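Folding on the bed – our Pusovdale bedroom, Jul 12, 2021

I've never owned a proper folding table and I don't suppose I ever will. The bed does the job! We bought the big Otberg one in June, headboard and all, and it's the flattest thing in the house (the Trodo desk doesn't count, it's been buried in post for months). Click on any picture for the larger size.
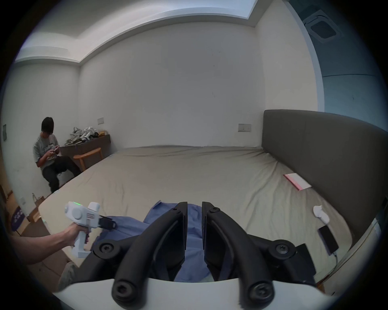
Blue top on the bed, pink notebook up by the headboard.

My method, if you can call it that, is to do T-shirts one at a time and never tip the whole basket out. I used to do the big heap and it always ended with me sleeping next to it.
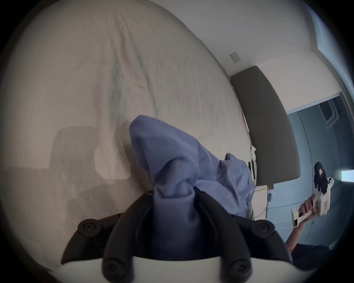 Jersey is a pain when it's been scrunched up for a while, so I like to pick it up from the middle, give it a shake and find the shoulders before I try anything clever. Hems lie – go by the shoulders and the rest falls into line.

Then it's both corners, arms wide, and a good stretch sideways. 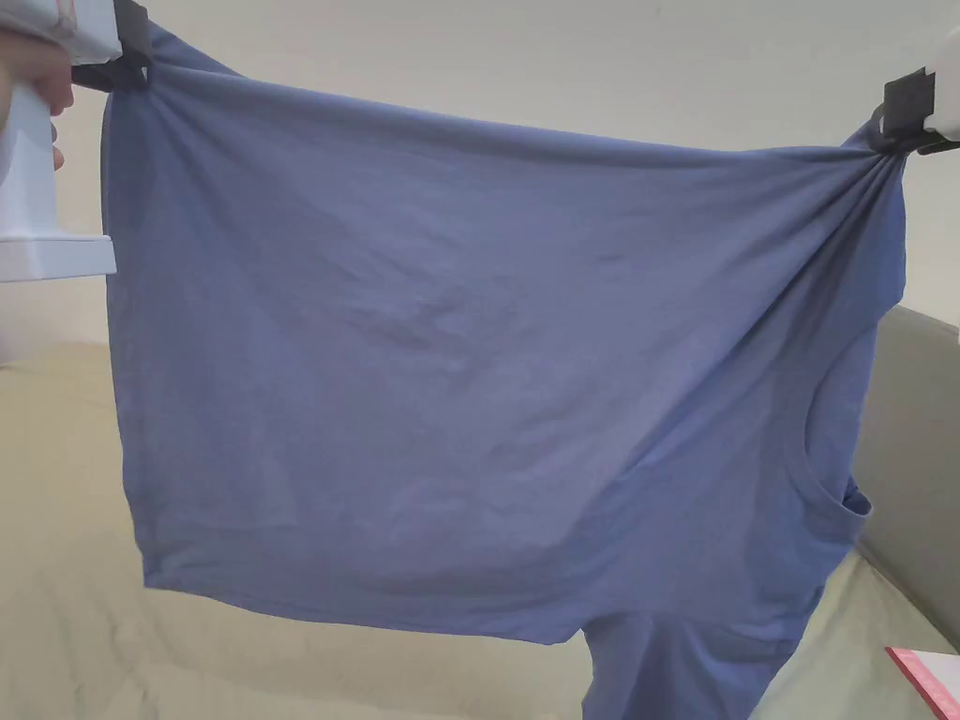
I fold mine in thirds and then in half, the way it was done at the Tóth laundry where I had my first summer job. We got through 700 pieces on a busy day, mostly hotel towels, and I can still do a pillowcase with my eyes shut. Fitted sheets are another matter. I've watched all the videos and mine still go in the cupboard as a sort of parcel.
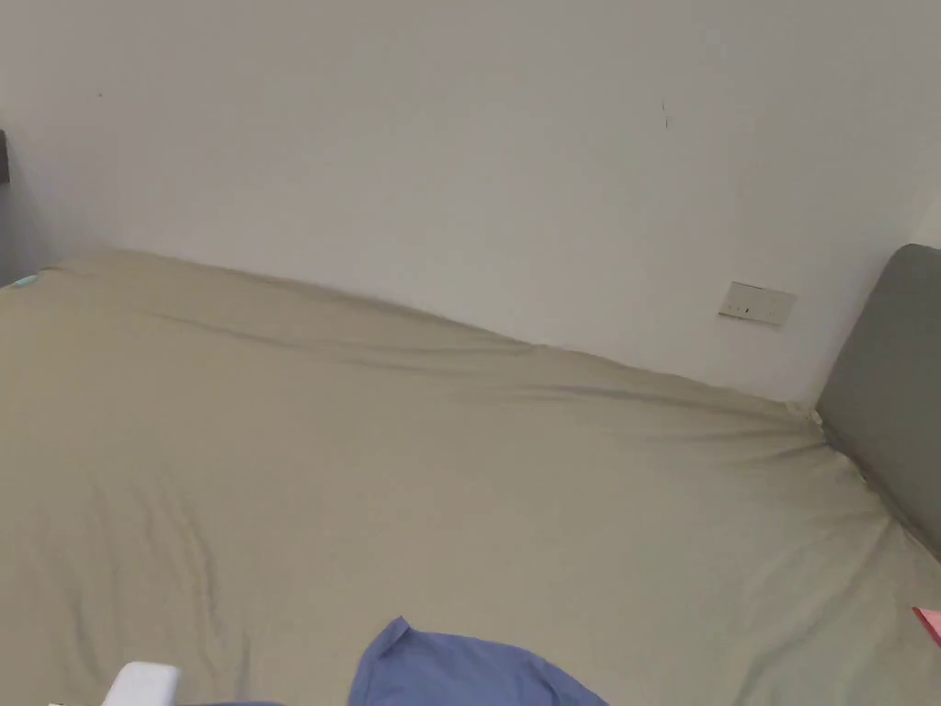
How do you stop a fitted sheet creasing on a big mattress?
Put it on while it's very slightly damp, do opposite corners first and smooth it out from the middle with your forearm.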